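Updated July 4, 2018

# Running Your First Open Enrollment at a Small Company

I love open enrollment. I know how that sounds! But it's the one time of year when everybody at work is thinking about their benefits at once, and if you set it up well, people come out of it understanding what they have. I've been through it at Clurnine seven times now, first as the person answering phones and later as the person in charge, and this page is the one I wish somebody had handed me the first year.

It's written for an employer with fewer than 200 people, one or two folks doing HR alongside other jobs, and a plan year that starts January 1. If your plan year starts in another month, slide everything over to match.

## Start in July (yes, July)

Your enrollment window is probably going to be two weeks in November. Work backward from there and you'll see that summer is exactly when to begin.

1. Ask your broker or carrier when renewal rates will arrive, and get a date in writing.
2. Pull a current census: names, birth dates, home ZIP codes, hire dates, hours, coverage tier.
3. Check it against payroll. Every single year I find someone listed as employee-only who added a baby in the spring.
4. Write down what people complained about last time.

Number four is my favorite. Go through your inbox and search for "deductible," "dental" and "card." You'll have a list in half an hour, and it will tell you more than a survey does.

## Build one spreadsheet and stick with it

We tried a fancy tool from Arnix one year, and it was fine, but everything ended up back in a spreadsheet anyway. Mine has one row per employee and these columns:

- Eligible (yes/no), with the date eligibility starts
- Current medical, dental and vision election
- Dependents on file
- New election
- Confirmation sent
- Payroll deduction updated

Color the row only when the last column is done. Keep the file somewhere locked down, too, with access for the people who need it and nobody else. There are birth dates and dependent names in there.

## Compare the plans the way your people will

Carriers send comparison grids with tiny print and thirty rows. Please don't forward that to your whole company! Make your own page with a handful of lines: what comes out of each paycheck, the deductible, the out-of-pocket maximum, an office visit, a generic prescription, and an urgent care visit.

Then add two or three made-up households and walk through a year for each. One has a healthy single person who goes in for a checkup. One has a couple expecting a child. One has somebody with a monthly prescription. Work out the premiums plus the likely costs under each plan and put the totals side by side. I can't tell you how many people have stopped me in the hall to say that page finally made a high-deductible plan make sense to them (or made them run from it, and that's a perfectly good result too).

Watch your paycheck math. If you pay every two weeks, there are usually 26 paychecks, and some employers take deductions from only 24 of them. Find out which you are before you print anything.

## Write the announcement

Short is good. Mine is never longer than a screen on a phone, and it covers the dates, what's changing, what happens if you do nothing, and where to get help. Put "what happens if you do nothing" up high. Some plans roll over and some don't, and a flexible spending account election generally has to be made fresh each year. People miss that one all the time.

Send it three times: two weeks ahead, on opening day, and two days before the close. The last one should go only to people who haven't finished, so nobody who's done gets nagged.

If part of your workforce isn't at a desk, email alone won't cut it. We have 38 people on the production side, and the things that work for them are a paper copy with the pay stub, a sheet on the break room door, and somebody standing at shift change with a stack of forms and some doughnuts. Doughnuts are the best benefits communication money can buy.

## Hold the meetings

Plan on more sessions than you think you need and keep each one under 40 minutes. Half of that should be questions. Invite spouses if you can, either in person or by phone, as they're often the ones making the decision at home.
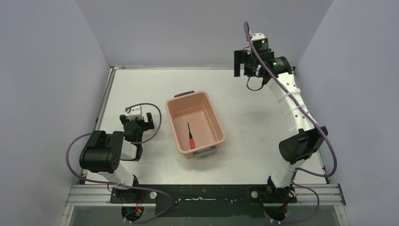 Set up a sign-in sheet at each session so you know who still needs a packet. Bring printed copies of the comparison page, a few blank beneficiary forms and plenty of pens. When a question comes up that you can't answer, write it on a big pad at the front where everybody can see it, and email the answer to the whole group within a day or two. I used to try to wing it. Don't!

Keep personal medical questions out of the group setting. A friendly "let's talk about that one afterward" does the trick, and then really do follow up.

## Close it out

The day after the window closes, export everything and compare it to your spreadsheet line by line. Call anyone with a blank. Then:

1. Send each employee a confirmation showing elections, dependents and the new per-paycheck amount.
2. Give them a firm date for corrections.
3. Submit the final file to each carrier and save the receipt.
4. Update payroll, and have a second person check it.
5. Look hard at the first January paycheck and the first carrier invoice.

Keep your waivers! Anyone who turns down coverage should sign something saying so, and it goes in the file with everything else.

ID cards usually show up by the first week of January, though I tell people to download the temporary one in December if the carrier offers it. For anything about eligibility rules or tax treatment, check your plan documents and ask your broker or attorney, as the details vary by plan and by state.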